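**To:** Ingeborg Lindemann, Olance Fund
**From:** Lutz Kettler, Hrynyshyn Statehouse Desk
**Re:** Progress report through August

Dear Ingeborg, 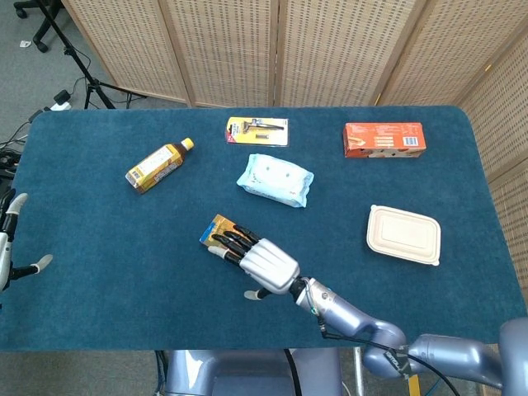

You asked in the spring for a report that says what we did with the money and skips the part where journalism saves the republic. I can manage that.

The grant was for coverage of the state legislature's redistricting hearings and the campaign money that follows them around. We promised a reporter in the building every session day. We had one there for all but two. On the first, Mareike Frerichs had the flu. On the second, the Senate gaveled in at 7:40 in the morning, voted to adjourn, and was gone before the coffee cart opened. I'm counting that one as a miss, but I would like it noted that several senators missed it too.

### What we published

Twenty-one stories ran under the grant. The one that got the most attention was Mareike's piece on the Third District map, which follows a creek for nearly nine miles, leaves it to pick up a country club, and goes back to the creek. The majority leader's office called the story "partisan." The minority leader's office called it "a little late." I have both emails printed out over my desk.

The one that mattered more, and that almost no one read, was Jörg Grube's rundown of the late filings. Lawmakers have to report outside income by the end of January. Jörg went through the forms by hand, since the state scans them sideways, and found that a good part of the Ways and Means Committee treats the deadline as a suggestion. Some have now filed. The chairman has filed a letter saying he intends to.

### What we didn't

The searchable donor database is behind. We hired Plonus to build it, and they built something, but it sorted every contributor by first name. If you wanted to know what the Roberts of this state are up to, it was a fine tool. Ivone Rangel has taken it over and moved the records into a plain spreadsheet setup that she understands and I'm slowly learning to. She expects it to be public before the fall campaign mailers start. I've told her that's the date I'm giving you, so we're both stuck with it.

We also said we would hold town forums in Ondden. One took place. Both candidates for the open House seat agreed to come, then each learned the other had agreed. We went ahead with the county clerk, who explained absentee ballots for an hour and was better than either of them would have been. I'd like to move the rest of the forum budget to records fees, if you'll allow it.

### Money

Spending is on track, with one exception. Public records requests cost more than we planned. The Department of Administration charged us for 2 hours of staff time to find a memo, and then for the time spent blacking it out. We have appealed. The appeal goes to the Department of Administration.

Salaries and travel are under budget. Jörg's car is responsible for the travel savings, having spent much of June in the shop.

### Next

- Mareike stays on the maps through the court challenge.
- Jörg starts on lobbyist gifts, beginning with the fishing trips.
- Ivone finishes the database.
- I need your answer on the forum money before the September invoices go out.

The ledger and the full list of stories are attached. Call if the ledger doesn't add up. Ivone checked it after I did, so it should.

Lutz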